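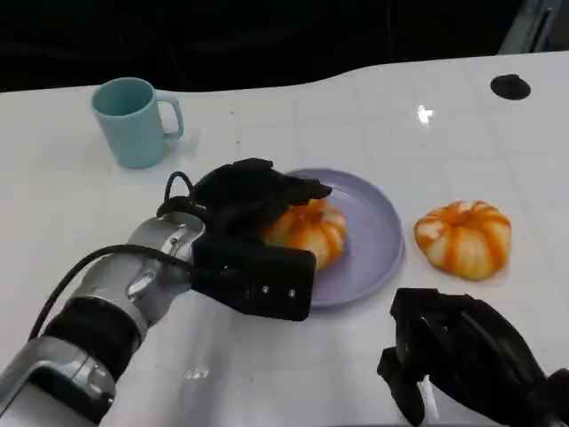

13 January 2018. Skuvport bench. Threadlocker, second round

Picking up from the December pages. The question is still whether Zeltari blue does anything for small screws that a clean thread and a proper turn of the wrist wouldn't do. The label says it "stops vibration loosening in all metals." I don't believe "all" and I have my doubts about "stops."

What I had to work with: 146 small pan head screws from the Grunia box, all from the same bag this time. 46 went in with nothing on them, just wiped. The other 100 got one drop of Zeltari each. Aluminum blocks, tapped here, chamfered by hand, blown out with air. Same torque driver for everything, set once at the start and checked at the end. It had drifted a hair. I wrote the drift on the tape on the handle and am leaving it there until it gets adjusted.

Left everything to cure overnight under the window. The label says full cure in a day, and I gave it a day plus the morning. It is cold by that window and I should have written down how cold.

Then onto the old sieve shaker, blocks strapped down with the wide webbing. The narrow strap walked off the plate last time and took half a run with it. Paint pen line across each head and onto the block so any turning shows.

First look, after the short run

Plain screws: a good number had moved. Fine, expected. Treated screws: fewer, but a few had moved too, and the label has no room for a few. Went over the marks twice with the loupe. A couple of the paint lines had cracked without shifting and I had to decide what to call those. Called them not moved. I can see somebody objecting to that and they might be right.

The blocks at the outside of the shaker plate did worse than the ones in the middle, treated or plain. So part of what I am calling "the effect of the compound" could be where I happened to put the blocks. I swapped them for the second run. Should have done that from the start. 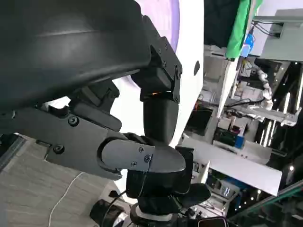

Is the bottle still good if it has been open since last year?

Check the date on the bottom and then try a drop between a spare nut and bolt before trusting it. The air in the bottle keeps it liquid, and it only sets once it is squeezed into a thread with metal all around it. Ours was inside its date. Weerakoon, where we buy it, told us over the phone that an open bottle is good to the printed date if the cap is kept clean. They sell the stuff, so I did the nut and bolt anyway. It set.

Second run, blocks swapped

Long run, started after lunch and left going. Final tally on the treated ones: 11 out of 100 had turned far enough to break the line clean. Most of those 11 came out of two blocks, and when I pulled the screws from those blocks the threads had an oily look and the compound was still gummy at the bottom of the hole. Cutting oil, I would bet. I blew those holes out with air like the others but I never washed them. The December batch was washed in solvent, which is one more way the two rounds don't match.

So there are two stories. One is that Zeltari fails on one screw in nine or so under hard shaking. The other is that it fails when somebody is lazy about oil. I lean to the second, but leaning is all it is. Nothing I did today tells them apart, and I would rather not see the first number turn up on a slide.

The plain ones I am not going to quote at all. The 46 were spread over the blocks unevenly and the outside positions got more than their share. Whoever wants a fair comparison has to do the layout on paper first.

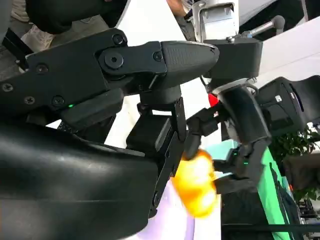 Getting the screws back out was the part I had been dreading, and it went better than the forums say. Breakaway felt stiff and then let go with a dry crunch. No heat needed on any of them. What does worry me is the drive. A Phillips head will let the bit ride up and out if you are at all crooked, and a treated screw gives you plenty of time to be crooked. The black plates up there have Phillips screws toward the left edge and, farther along, a pivot hub with a hex socket in it, and if I had to put compound on both kinds I would worry about the Phillips first. I chewed up three heads today, all mine, all from rushing, and had to drill one. If we ever make this a shop habit we should move to socket heads wherever the compound goes. Grunia has them in the same sizes. They cost more, and I have not asked how much more.

Other small things noted while pulling screws:

One drop is too much for this size. It squeezed out under the head and dried into a white crust that looks like corrosion until you scrape it.

The crust scrapes off with a plastic stick. Do not use the brass brush on the anodized blocks. I did, and there is now a shiny patch.

Reusing a treated screw without cleaning it gives a false stiff feel going in, and your torque reading goes partly into dragging old powder around. I would throw out any reading taken that way, including two of my own from December.

Blue came off on my fingers and then on the notebook. Sorry about the corner of this page. 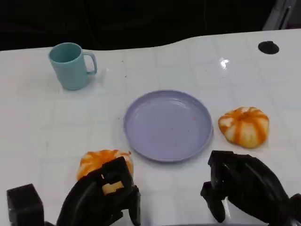
A pencil note in the margin of the December pages argues that the whole exercise is upside down, that a screw that loosens was mostly never stretched enough to begin with, and that we should be looking at seat torque and washer choice before buying another bottle of anything. I went back and forth with the same hand on this over coffee and came away mostly persuaded. My setting was chosen from a chart meant for steel into steel. Into aluminum I backed it off by feel, and by feel is not a number. If the joints were all a bit slack, the compound was being asked to do the clamp's job, and of course it looked useful.

Still, the same note says spring washers would have handled it, and there I don't follow. We have a drawer of flattened spring washers from the old grinder guard and every one of them came out of a joint that had rattled loose.

For next time

Wash all holes in solvent, no exceptions, and write down which rag.
Work out a proper seat torque for these blocks and stick to it.
Half a drop, on the second and third thread, not the tip.
Draw the block layout before touching the shaker.
Put a thermometer by the window.
Get socket heads in from Grunia, a small bag only.
Decide beforehand what a cracked paint line counts as.

Until that is done I am not signing off on Zeltari as shop standard. People can use it if they like. Put the cap back on straight, and the bottle goes on the upper shelf, not in the drawer with the taps.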